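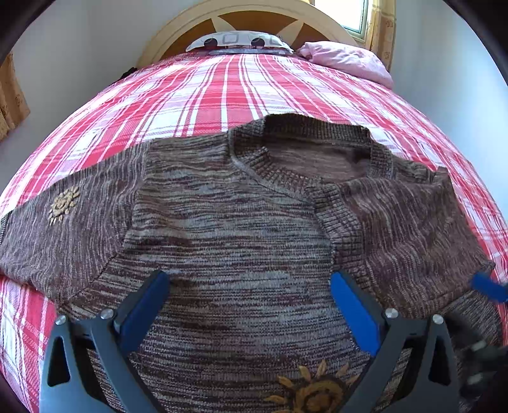

Marled knitwear

Marled knitwear is clothing knitted from marl yarn, in which two or more strands of different colors are twisted together. The knitted fabric shows short, irregular streaks that follow the direction of the rows. On a sweater body they usually run crosswise. Sleeves may be streaked lengthwise, depending on how the pieces are worked.

Decoration

Strong patterns tend to get lost against marl, so decoration is often added afterward. Embroidered motifs such as suns, with a round center and raised rays, are placed on the front or on a sleeve. Collars and cuffs are commonly ribbed.

Care

Marled sweaters are dried flat and stored folded, with the sleeves laid inward over the body. Hanging stretches the shoulders. Raised embroidery is pressed from the wrong side over a towel.

See also: Heather (fabric), Ragg wool, Ribbing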